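Wednesday, sim bench

Carrying on with the clutter ablation for the Hummont kitchen set. Question is still whether the policy picks its target from the instruction or just goes for whatever lies nearest the gripper at the start.

The Kamex job finished overnight. 3,246 rollouts logged, 11 layouts, 2 seeds per layout, so 22 conditions. Physics step unchanged from last week. Textures for floor, walls and worktop drawn at random once per layout and then held, so that any spread inside a layout comes from object poses and the seed.

Scoring: a rollout counts as a grasp if both fingers report contact with the same body and that body is clear of the worktop at the end of the window. Contact with a second body is logged separately as a touch. The old script lumped the two together, which made the crowded layouts look worse than they were. Reran the old logs through the new script before comparing anything.

First reading. Sparse layouts are fine on both seeds. In the crowded ones grasp rate drops a little and touches go up a lot, nearly all of them during the approach and very few during the lift. Moving the distractor to the near half of the worktop makes most of the touches go away. Swapping the distractor for a different mesh in the same spot changes very little. So position matters more than what the thing is, at least with food items. Not tested with cutlery or pans as the close neighbour.

Vandgate checkpoint and the Rawashdeh baseline behave alike here. The baseline is slower to close but has fewer touches. Might simply be the lower approach speed; need to cap both at the same value and repeat.

Typical of the crowded far-end cases, with the donut and the pan well out of the way: 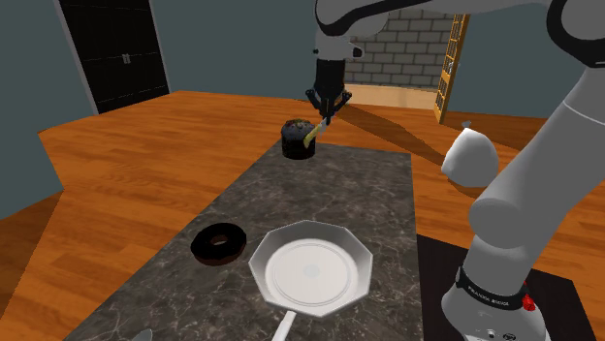

Rawashdeh's comment on the draft plot was that touch count is the wrong measure, as a light brush and a hard shove both score one. Better to integrate contact force over the approach and report that beside the grasp rate. Agreed. The force channel is already in the logs, so no new rollouts are needed for it.

To do:
Add force integral to the scoring script.
Cap approach speed, rerun crowded layouts only.
Check collision mesh on the muffin, the convex hull may be wider than the visual mesh.
Free up disk on Kamex before the rerun.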